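About Trarker

Trarker makes free reading software for children with low vision. We started with 17 families and a good deal of doubt, and we've kept the doubt. Most classroom apps promise far more than they've tested.

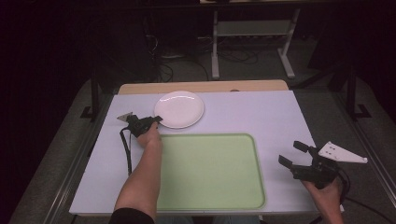

Junpei Fujimoto thinks we go too far: "If you wait for perfect proof, a kid waits too." Fair enough. We still hold every release until 20 teachers have used it for a full term.

Our second program, Ninum, reads worksheets aloud. It struggles with handwriting, and we say so on the download page. 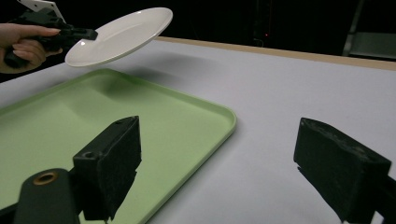
Haruna Morikawa wrote to us in March that Ninum was slower than her son's old magnifier. We haven't fixed that yet.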